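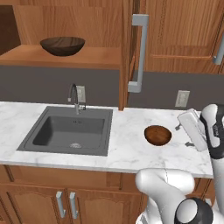

Hường Lò wrote to ask whether the arm missing the bowl was her own fault, as she had changed the gripper speed the same morning. It was not her fault, and several people have since asked the same thing, so the answers are collected on this page.

Wostcombe kitchen: bowl task fault in release 141
Last changed 9 December 2019

What is the fault?
In release 141 of the Wostcombe simulated kitchen, the gripper can come down beside the bowl and close on nothing. The arm then carries on with the rest of the task as if it were holding something, and the run is logged as a success.

Which releases have it?
Only 141. Release 138 is fine, and so is anything older. There was no public release between the two.

What caused it?
We moved the worktop forward by 15 mm so that it lined up with the cupboards underneath. The bowl positions moved with it. The table of grasp points is kept in a separate file and was left as it was, so the arm aims for where the bowl used to be. With a wide bowl it sometimes catches the rim anyway. With a small one it usually misses.

Why was it logged as a success?
The check looked at whether the gripper had closed and the arm had reached its final position. It did not look at where the bowl ended up. Mehrangiz Ranjbar found this when she went through her logs and saw that the bowl had the same position at the start and end of nine runs.

Does the gripper speed make any difference?
No. Put it back to whatever you had before.

Can the arm hit the worktop?
Yes, in the simulation. If the gripper touches down on the marble, the planner in 141 tries again slightly lower, and the contact force climbs until the run times out. Nothing is damaged, but the joint readings from those runs are not usable.
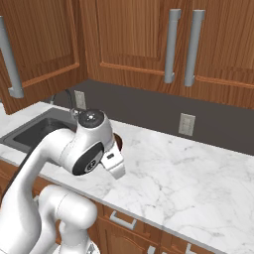
The retry is now limited to one attempt, and the arm stops and backs off if the contact force goes over the limit in your settings file. If you have never set a limit, the fixed release will ask for one before it starts.

Is it safe to run a motion from 141 on a real arm?
Please don't. A real arm pushing down on a real worktop can break the gripper or the surface, and a bowl knocked sideways may go off the edge. If you have already copied a motion across, delete it from the controller as well as from your own machine. Tuấn Hứa had deleted the local copy only, and the controller loaded the old one at the next restart. The emergency stop worked as it should.

Do I have to throw away my results?
Run the Skeltard log checker over them with the bowl check turned on. It compares the start and end positions and marks any run where the bowl did not move. Runs that pass can be kept. Anything trained on the marked runs should be trained again.

I can't update yet. What should I do?
Go back to 138. Your settings file will work without changes, but saved camera views will need setting up again.

Does this affect the sink or cupboard tasks?
The cupboard tasks use their own grasp points, which were updated correctly. We are still checking the sink tasks.

Who do I tell if I see it in another release?
Write to Mỹ Tiêu at the Skallex help desk and attach the full log, including the contact readings.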